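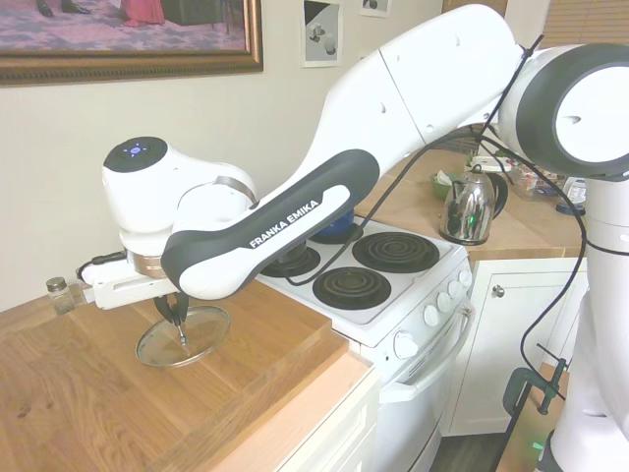 Ifeoma Nwankwo replied that parallel fingers were the wrong place to start, and that anyone lifting lids by the knob should try a suction cup first and come back with numbers.

Gripper comparison: stock fingers, Fustora pads, Drovel soft fingers
Posted by Syafiqah Oei, September 4, 2021

Splitting this off from the calibration thread since it drifted. Ifeoma's point is taken, but suction was out of scope. I had the arm for one block of runs and three finger sets to get through. Setup is a Franka Emika arm mounted next to the stove, working across the cooktop to the wood counter. Test object is the clear glass pot lid, grasped by the metal knob from above. Each finger set got 20 attempts with the same controller gains and the same grasp force setpoint.

Stock fingers: 20 attempts, 2 slips, both during the lift.
Fustora pads on stock fingers: no slips, but the lid came up tilted more often.
Drovel soft fingers: 6 slips. All of them at set-down, when the rim touched one side first and the knob rotated in the grip.

I have not changed the default. The pads look better on slips and worse on tilt, and tilt matters if the next step is placing the lid on a pot.

---

Yusri Majimbun wrote:
What is the tilt coming from? With two fingers on a round knob you have one free axis through the contacts. If you grasp off center by a small amount the lid will hang at an angle no matter what the pads are made of. I would check the grasp pose before blaming Fustora.

---

Syafiqah Oei wrote:
Pose comes from the wrist estimate, corrected once before descent. Same routine for all three sets. It is possible the pads are thick enough to shift the contact upward on the knob. I did not re-measure the tool center point after fitting them. I should have.

---

Yusri Majimbun wrote:
Then the pad result does not mean much yet. Re-run with the corrected TCP.

---

Melur Hutapea wrote:
Disagree that it means nothing. The slip count is still useful. A TCP error of pad thickness does not make the grip hold better.

On the glass: how are you localizing the lid? We gave up on depth for transparent objects. The Vestik camera returned the counter surface through the lid and only the rim and knob survived the filter. We ended up fitting a circle to the rim in the color image and taking height from the knob.

---

Syafiqah Oei wrote:
Same approach, more or less. Rim in color, knob for height. The rim is thin and metallic, so it picks up highlights, and the wood grain gives false edges. I threw away 528 frames from the tuning set for bad fits before starting the runs.

---

Ifeoma Nwankwo wrote:
Which is my argument for suction. A cup on the glass beside the knob does not care about the pinch axis. It resists tilt on its own if you use a pair.

---

Rawan Abu Hammour wrote:
It cares about curvature and about grease. Kitchen lids have both. I ran a Harahap cup on pan lids in November and the seal was fine on clean glass and useless after cooking. Fingers on the knob are slower and I would still pick them.

---

Ifeoma Nwankwo wrote:
Bellows cup or flat?

---

Rawan Abu Hammour wrote:
Flat. I will grant that a bellows cup might do better on the curve. It will not help with the grease.

---

Melur Hutapea wrote:
Syafiqah, for set-down, are you in position control all the way? With the soft fingers I would switch to impedance just above the counter — low stiffness in z and about the pinch axis. The rim then settles flat and the knob has no reason to turn in the grip.

---

Syafiqah Oei wrote:
Position control until contact, then release. I will try the impedance switch with the Drovel set and redo the pads with a measured TCP. Logs go in the same folder.

---

Yusri Majimbun wrote:
Please log finger width at grasp as well. It shows the rotation earlier than the force signal does.

Last updated: after reply from Yusri Majimbun
Contact the moderators | Copyright the respective posters | Back to top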